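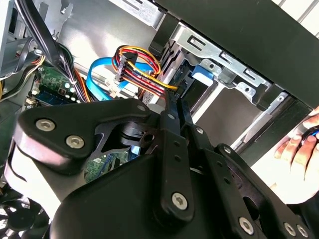 Speaker notes: a home-built arm for PC repair jobs
Bultby shared workshop, open evening
3 min read

Opening

Thank the hosts. Say the talk is 14 minutes and questions can come at any point.

The arm started in November on a bench at home and moved to the workshop when it outgrew the spare room. The job I picked was drive cabling inside an old desktop case. Cables bend, they hide behind each other, and the connectors are small.

The gripper

Two long fingers on a linkage, black plates, hex-socket screws. Pass the spare finger round while talking. The first set was too thick to get past a drive cage, so I made them narrower. Every screw is one you can reach without taking the whole thing off the arm.

Camera sits at the wrist. It moves with the fingers, so the view stays the same relative to the tips. The drawback is that the gripper fills a lot of the view. Leave time here, people usually ask.

Power cables

SATA power wires are red, yellow and black and tend to hang in a bunch. Aim for the connector body and leave the wires alone. Power off at the wall before anything goes in the case.

One person works alongside the arm and handles the drives by hand. The arm does not do drive sleds yet.

Results so far

149 attempts logged, 38 of them good from start to finish. Most failures are the fingers closing beside the connector. Do not dress this up.

Cost: some 3000 pounds, mostly motors. The fingers cost very little.

Next

Softer finger tips. Better lighting under the top panel, where the bays are in shadow. Then a second case of a different make.

Stop here for questions. Drawings are on the Inddale page, ask me for the link.

Related talks
Rewiring the Troncombe pillar drill
Cheap stepper drivers compared
The Iyengar bench supply, one year on

Contact the workshop | © Bultby Shared Workshop | Back to top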